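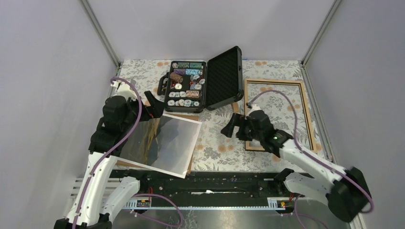
Workshop tips: putting a picture back in its frame, as learned from watching robots do it badly

Philomena Kinsella has spent most of a year teaching two-armed robots to do household jobs on the Monberg project, and reframing a picture is the one that taught her group the most about reframing pictures. They recorded 496 attempts, a person steering both arms each time, and trained a controller on the lot. What follows is the part of the write-up you can use at home, with a screwdriver and no grant.

Pad the table. An old sheet will do, ironed if you have that sort of life. A patterned one is fine for you. The controller trained only on plain cloth took a fancy to printed flowers and tried to pick them up.

Leave the other stuff out, within reason. The group expected clutter to ruin everything, so they trained one version on a bare table and one with poker chips, boxes and offcuts lying about. The tidy version went to pieces the moment anything unexpected turned up. The messy one carried on. I have shown this paragraph to my wife.

Lift the panel from opposite edges. One-handed lifts by a corner accounted for most of the drops, in robots and in the people steering them.

Move the frame to the panel if the panel is heavy. Big glossy things slide, and they like to slide off the front of the table. Pull yours well back before you start.

Go slowly for the last 2 centimetres. Halving the speed there did more for the results than up to 2,000 extra rounds of simulated practice, a finding which the simulation people took quite well.

If it jams, back out and begin again. Recordings in which the operator made a mess and recovered turned out more useful than the perfect ones, and the controller trained on them got through 20 fresh trials with a single jam. Mine at home jammed twice and I used a butter knife. The varnish has a mark on it now, near the bottom left, behind the lamp.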